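What's inside a computer?

I was nine when I first got to look inside a computer. My neighbour Birger Kristiansen was mending one on his kitchen table in Stornthorpe, and I thought it looked like a tiny green city! I've loved them ever since, so let's have a nose around together.

The big green board is called the motherboard. Everything else plugs into it, or into something that plugs into it. The metal box with lots of wires coming out is the power supply. (Never open that one, not even with a grown-up — it can give you a nasty shock.)
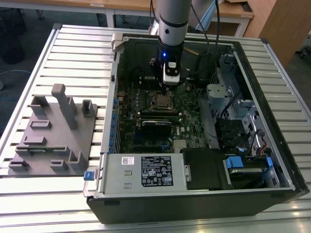

Now for the clever bit, the processor. It does the sums, and it does them so fast that I can't really picture it. My old one at home could do about 300 million little steps in the time it takes to say "biscuit". It sits in a square seat called a socket, with a metal bracket to hold it still.

Next door is the memory, where the computer keeps whatever it's busy with. Think of your desk at school: the more room you've got, the more books you can have open. Memory comes on long thin sticks, and each stick pushes into its own slot. Four black slots side by side, all empty, means there's no memory in there yet. See the little white latches at the ends? Those help to grip a stick. And the shiny round thing like a coin is a battery, which keeps the clock ticking when the plug's out.
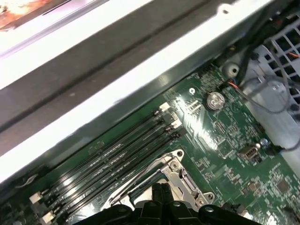
My friend Saulius Pärn asked me why the socket needs so much looking after. Well, the parts that touch the processor are tiny, and on some boards they're pins thinner than a hair. Bend one and the whole computer might sulk. 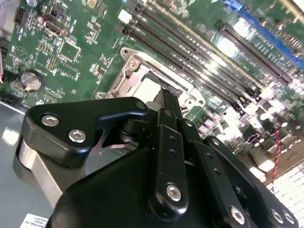 So fingers off the middle, and hold a board by its edges. Touch some bare metal first too, to get rid of any static. It's the same stuff that makes your hair stand up when you rub a balloon on it.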